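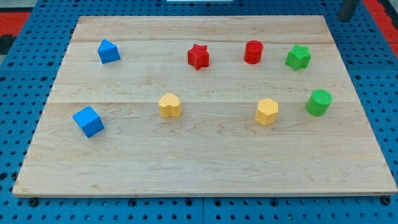
Maple, with a seam straight across the middle.

January 12, 2018

I have lived in Jadthorpe for nine years and I have spent most of them being wrong about wood floors.

When we bought the house on Omoregie Street the listing said "original hardwoods," and there were hardwoods, in the sense that there was wood and it was hard. It was also under two layers of carpet, one brown and one a color I would call Dentist. I pulled up a corner in the front room the first week, saw pale boards, and told everybody I knew that we had maple. People were very nice about it.

The front room is maple. The hall is pine painted to look like maple by someone with a steady hand and poor morals. The dining room is oak. I found this out in stages, on my knees, over several winters.

Last March I finally rented a drum sander from Bitcombe, the tool place behind the car wash. The man at the counter asked if I had used one before and I said yes, meaning I had watched a lot of video. A drum sander weighs about as much as a calf and has the same interest in where you want it to go. I now have a dip by the radiator that collects marbles, pens and one particular grape.

Then came the finish. The quote from Kondetti Floors was $2844 for three rooms, and I laughed in the driveway and went and bought my own cans. By the time I had paid for the sander, the second weekend with the sander, the paper, the finish, the other finish and dinner out every night we couldn't walk through the house, I was in for nearly $2000. I don't include my back.

I do like the front room. In the morning the grain goes all wavy and I stand there in socks feeling rich. We have put a rug over the dip.

The stairs are next. I'm told they're beech, by me.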